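Gado controller, second week

Swapped the Pristier box for the Gado in January and left everything else alone. Same two arms, same grippers, same drawer task. The Pristier managed 156 clean pulls before I had to re-home it. The Gado is at 373 and still going, though it stutters when both arms move at once — I think that's my timing settings.

The Gado's manual is thin. I got more out of the old Urik forum posts on homing order, so read those first.

Next I want to try closing the drawer with the other arm. Bowen fingers are on order.
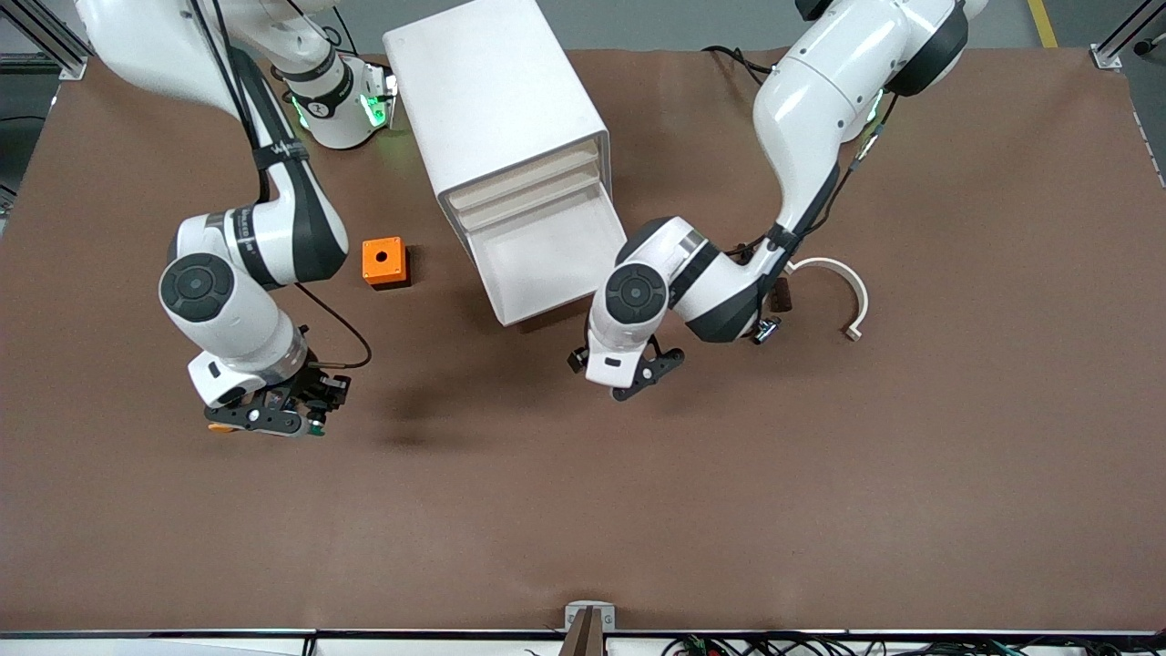 Both arms over the table, bottom drawer open.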